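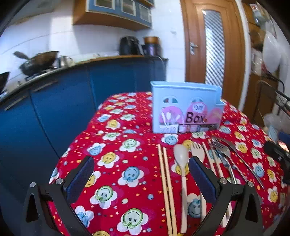 Eneck two-finger gripper over a cutlery sorting layout.

Eneck withdraws gripper batch after finger fault

Trurnermont, November 2018 – Eneck is recalling 75 two-finger grippers after a pivot screw worked loose during cutlery sorting trials at Pumport. One finger failed to close and a table knife was dropped. There were no injuries. Users should stop work and check all pivot screws. Replacement linkages will ship within 30 days.

Contact: Marisol Quintero, Eneck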